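3.2 Towel states before folding

The flat, squared towel is the usual starting point in written folding instructions, but it is seldom how a towel arrives from a dryer or a basket. We therefore recorded the states a towel passes through before the first deliberate fold. The set holds 48 handling sequences with hand-sized and bath-sized terry towels, sorted with the labels of the Horkon textile list and the two added by Zhuravel for partly lifted cloth.

A towel held by one corner does not hang as a flat sheet. Where part of it still rests on the table, the fabric divides into a raised flap, a slanting fold and a section that stays down (Figure 4). We label this state "corner lift, supported." The outline says little about the towel's true shape, and the remaining corners can be hard to find.
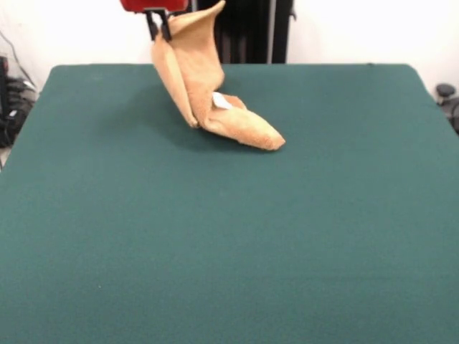
Figure 4. Corner lift, supported. Tan terry towel on green felt, with a small white tag showing at the crease.

Care tags were noted when they could be seen, as they help to locate an edge. In 17 sequences the tag was hidden at the start and came into view only during handling. Felt was chosen as the table covering after short trials with bare laminate, on which the lighter towels slid when pulled from one side.

The second group covers bunched states, in which the cloth lies on the surface with layers resting on each other. Monier divides these into "loose" and "closed" bunches by the number of free corners. We kept the division but found it hard to apply to mixed forms, where one side ends in a clear point and the other is crumpled (Figure 5). Three sequences were labeled differently by our two raters for this reason, and all three were of this mixed type.

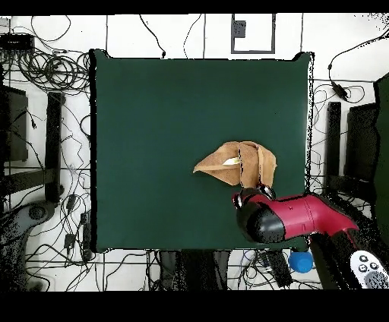
Figure 5. Mixed bunched state. One corner points out to the left; the right side forms a creased mound.

For mixed forms, the rater marked the free corner first and then traced the nearest visible edge until it passed under another layer. The traced length was entered in Getix together with the state label. Hidden edges were left blank and were not estimated.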